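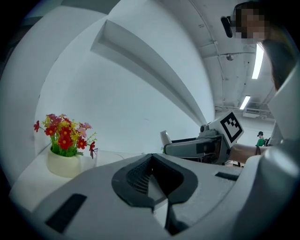

March, notebook of the handling bench, entry by Kalevi Halonen

Start 9:20. Continuing the review of the Prumance hand-held gripper kit. Inês asked me to write in full sentences this time, so that Necati can use the entry when he speaks with the supplier. I will try.

What is on offer: a set of 2 grippers, the printed marker cards, the cables, and the recording software with a licence for one year. The list price is 3,000 euro. The written offer we have from Laststead, who sell it here, says 2,796 with delivery. The difference is small and I do not know yet what is missing from the cheaper one. Necati will ask if the spare finger pads are included. In the list they are a separate line, in the offer I cannot find them.

Task for today was flowers. The artificial bouquet stands in its cream-white pot on the white table, and the job is to take one stem out, move it, and put it back. Judite chose it. Her argument is that boxes and cups work with every gripper we ever tried, so they tell us nothing about which one to buy. The red flowers have long stems and go out to both sides, the pink ones sit closer in the bunch, and the leaves get between the fingers. I agree with her, it is a good test and also an annoying one.

Notes from the morning:

- Grip on a thin stem is good if one comes from the side. From above the fingers close on the blossom first and the stem turns away.
- The trigger has a dead zone at the beginning. Kimutai does not feel it, I feel it very much. Maybe it is a question of hand size.
- After a long session my wrist is tired on the thumb side. Judite says the same. The weight is too far to the front.
- The software lost the marker twice when the tool was turned far to one side. It found it again without a restart, but the piece of the track between is only a guess and I would not use it.
- The cable must have more slack. With the short one I pulled the pot when I reached over the table. Nothing fell.

11:05. Compared with the old Fuvis set from memory and from Judite's notes of last year. The Fuvis had the better trigger, no question. But its calibration took us half of a morning each time, and with Prumance we were recording before the coffee was ready. For visitors and students this matters more than the trigger, I think. Judite does not agree with me and she wants this written down, so it is written down.

Calibration: the manual says to do it once per day. We repeated it after the break to see, and the new values were close to the old ones. I did not save the first file under its own name, so there is no proper comparison. My mistake. Tomorrow please save both, with "am" and "pm" in the name.

The manual itself is translated and some places are hard to understand. On the page about fixing the marker card it says to "press until the sound", but ours makes no sound. Kimutai pressed until he was afraid to break it. We should ask Laststead what is correct. If the card can move a little, all the tracks move also, and we would not notice it.

13:40. Call with Simões about the service contract. They would repair the grippers for us, although they are not the seller. They want to see one opened before they give a price. I said yes in principle, but the warranty from Laststead perhaps ends if a third firm opens the body. Not decided. Inês will read the conditions.

Afternoon: bouquet again, now with both tools, one person holding the pot side and one person on the stems. It is slower than I expected. Two people have to talk all the time, and the tools are wide, so one is always waiting for the other. I have not looked at these tracks yet.

My opinion so far: buy, at the price of the offer, if the finger pads are in it. The trigger is a pity but we can live with it. Judite would wait for the next version. Necati has no opinion until he sees the numbers from the tracks, and that is fair.

To do:
Necati - ask Laststead: pads, marker card, longer cable, warranty
Inês - conditions, the part about opening the body
Kimutai - export the tracks of today, mark the places where the marker was lost
Judite - add the Fuvis notes to the shared folder
me - look for the foam tape, try it on the handle

Stopped 16:30. Batteries on charge on the left shelf.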